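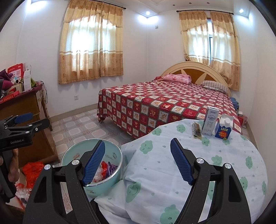

A bedroom is finished when a person can walk into it at night without switching on the light. So ran the answer given most often when households were asked, for the first edition of this book, how they knew that a room was tidy. One respondent objected that her bedroom had never been finished in that sense, and that she had slept well in it all the same. Both answers are useful to the student. The first sets a standard that can be checked. The second is a reminder that a room is kept for the people who sleep in it.

Chapter 8
The Bedroom: Surfaces, Floor and Waste

After studying this chapter, students should be able to:
Explain the order of work in a bedroom that is in daily use.
Sort the objects found on surfaces by the room to which they belong.
Manage a waste bin and the bags that collect near it.
Make a double bed with a printed or patterned spread.
Complete a room record in the form used throughout this book.

8.1 The bedroom as a shared storeroom

In the previous chapter the kitchen was treated as a workplace. The bedroom is seldom described in that way, yet in many homes it takes in a large share of the goods that come through the front door. Shopping is set down there. Cartons of milk, small boxes and clear packages are left on the nearest covered surface, and the bags they came in go to the floor. A room with a double bed offers a wide, flat and convenient place to put things, and it is used accordingly.

The student should not regard this as neglect. In a small home the bedroom may serve as sitting room, dressing room and store on the same day. The purpose of the work is to return the room to sleeping use by evening, with the least handling of other people's belongings.

Three areas are considered in turn: the covered surfaces, the floor, and the bed itself. The order matters. If the bed is made first, it will be used as a sorting table and will have to be made again. If the floor is swept first, scraps from the surfaces will fall on clean tile.

8.2 Covered surfaces

A sheet or cloth laid over furniture protects it from dust and scratches, but it also hides the edge. Before setting anything down or taking anything up, the student should press lightly along the cloth to find where the support beneath it ends. Tall cartons are the first objects to move. They tip easily on a soft or rounded surface, and a spill will pass through the cloth to whatever is below.

Objects are then sorted by destination. Food and drink go to the kitchen. Toiletries go to the bathroom or to the drawer the household has chosen for them. Closed boxes and sealed packages whose contents are not known are kept together and left for the owner. They are not opened, and they are not thrown away, even when they appear to be empty. The cloth is lifted last, folded inward toward the center so that crumbs are held, and shaken out of doors.

Printed sheets are popular in children's rooms and in many adult rooms as well. A light ground shows stains early, which is an advantage in laundering. The trainees at the Molard residence, where the exercises in this chapter were first taught, were asked to inspect every sheet in daylight before deciding whether it should be washed or returned to use.

8.3 Bins and bags

A small round bin is adequate for a bedroom if it is emptied on a fixed day. Plastic bags are the usual difficulty. When crumpled, they spring back and fill the bin long before it holds any real weight of waste. The following procedure is recommended.

Remove all bags from the bin and collect any that lie on the floor beside it.
Check that each one is empty. Receipts and small purchases are often found at the bottom.
Flatten the sound bags, fold them in thirds and store them in one place, preferably outside the bedroom.
Discard torn bags and scraps of packaging together.
Wipe the rim and the inside of the bin and return it to its usual position.

In the Fuchs household survey, which was carried out each November, 91 bedrooms were visited, and in 29 of them the bin held bags and nothing else. The authors of the survey advised a hook behind the door for bags to be used again. This book gives the same advice, with the provision that the hook should not be allowed to carry more than it can hold neatly.

8.4 The tiled floor

Ceramic tile is durable and easy to wash. Patterned tile in beige or similar shades does not show dust readily, and the student should therefore clean by schedule and not by appearance. The work begins at the wall farthest from the door. Small appliances that stand on the floor are unplugged before they are moved. A bedspread that hangs to the floor is turned up onto the mattress while the tile is swept and mopped, and it is let down when the tile is dry.

8.5 Making the double bed

The pillows are taken off and aired. The bottom sheet is drawn tight from the head to the foot and then from side to side. A spread with a grid of squares is helpful to the beginner: the lines can be set parallel to the edge of the mattress, and any error is plain at once. The spread should hang evenly on both sides. Pillows in different covers need not be hidden, but they should lie at the same height against the headboard. A curved or inlaid headboard is dusted with a dry cloth only.

Spare bedding is folded and stacked at the side of the bed or in a closet. The Gustar method of folding, described in Chapter 3, is suitable for cloths of all sizes.

8.6 The room record

At the end of each session the student completes a room record on the Merkura form, noting the objects moved, the place to which each was taken, and any item left for the owner's decision. Entries are made in ink. Where the household has asked for something to remain as it is, the request is written in the last column and initialed by the student.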